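TROMSTEAD MANIPULATION DATA PROGRAM
Minutes of the Collection Working Group
Monday, April 6, 2020
Held by conference call

Chair: B. Yüksel
Present: Berkay Sarıgül (Collection Lead), M. Havell (Annotation), R. Ikon (Training and Evaluation), P. Dorn (Recorder)
Apologies: L. Amsel

1. Minutes of the previous meeting
The minutes were approved with one correction. Under item 4, "discarded" should read "held for review."

2. Matters arising
Mr. Havell confirmed that the revised labeling guide has been issued to all annotators. The section on failed grasps remains in draft. The question of storage for raw recordings was carried over.

3. Collection status
Mr. Sarıgül reported that 328 demonstrations of the floor tidying task have been accepted to date. A further 38 are held for review, most of them on account of lost position tracking. The Chair asked whether the held recordings could be recovered by reprocessing. Mr. Sarıgül replied that reprocessing had been tried on 8 of them and that the results would be circulated when checked.

Ms. Ikon noted that the accepted set leans heavily toward boxes and other rigid objects. The current model performs poorly on bags, cords and anything wrapped in clear plastic. She requested that the next block of sessions favor such items, and that operators not remove packaging before recording. Agreed.

4. Two-handed demonstrations
The group considered whether demonstrations made with a gripper in each hand should be filed as one example or as a pair. Ms. Ikon favored a single example with both streams aligned to a common clock. Mr. Havell was concerned that annotators would need to mark the start and end of each grasp separately for left and right, and that the present tool does not allow it. It was agreed that recordings be filed as one example, and that Mr. Havell prepare an estimate of the changes needed to the tool.

5. Layout of the collection area
Mr. Sarıgül presented two views from the hand-held grippers at the rug station. 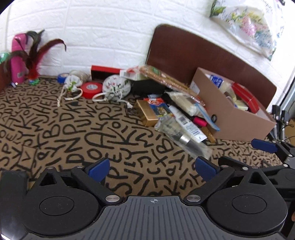
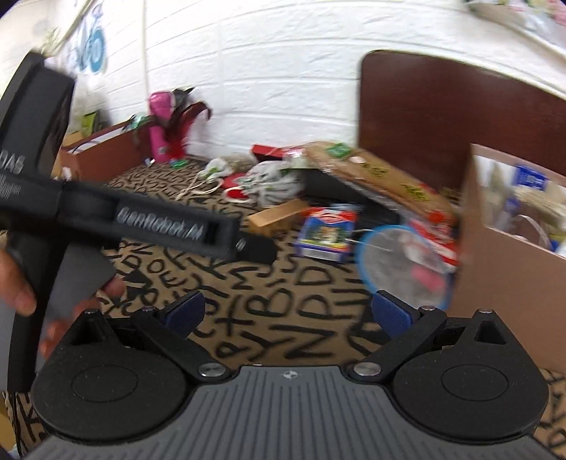
Rug station, gripper views. The open carton stands by the headboard in both.

The Chair asked whether the lettered rug should be replaced with a plain one. Ms. Ikon advised against it, on the ground that homes contain patterned floors and the model should meet them in training. She asked instead that the same objects also be recorded on at least one plain surface, so that the effect of the pattern can be measured. Mr. Sarıgül undertook to schedule this.

Mr. Havell observed that annotators had been using different names for similar items, particularly bags and pouches. He will add a short list of preferred terms to the guide. The group agreed that an annotator who cannot identify an object should enter a general term and leave the detail field blank.

6. Held-out evaluation set
Ms. Ikon proposed that no object in the evaluation set appear in any training session. The Chair supported the proposal but asked that it be applied from the next block onward, leaving existing recordings as they are. Agreed. Mr. Sarıgül will keep the evaluation objects in separate storage.

7. Any other business
The summary report to the program office is due in September. Drafts of individual sections are to be sent to the Recorder.

Actions
Sarıgül: circulate reprocessing results; schedule plain-surface sessions; separate evaluation objects.
Havell: estimate for tool changes; list of preferred terms; complete draft section on failed grasps.
Ikon: supply list of soft and wrapped items for the next block.
Dorn: carry forward raw storage item.

The date of the next meeting will be notified by the Chair.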